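The Slow Work of a Small Garnet
7th February
36 shares | 3 comments

In Zundelano, the cutting of garnets begins before breakfast, when the light comes from the north and is still even. The Eltari workshop has kept this habit for three generations. Its cutters say a red stone lies to you under a yellow lamp, and after one morning there I believe them.

A rough garnet looks like a piece of dirty glass. The cutter turns it many times before the first touch of the wheel, because the best color often sits in one corner only. Last year the workshop finished 1,400 stones, and 200 of them went to Jolard, a small house that sets them in silver rings.

The rings are plain – a narrow band, a low setting, no small diamonds at the sides. I tried one on and forgot after an hour that I was wearing it. For a ring of every day, this is high praise.

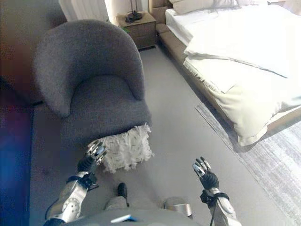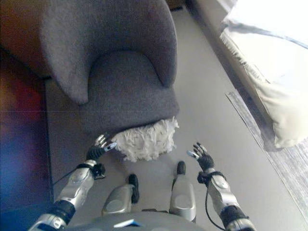 A gray armchair with a white shaggy textile.

Caring for garnet

Wash the stone in warm water with a little mild soap and dry it with a soft cloth. Keep it apart from harder gems, and do not use steam.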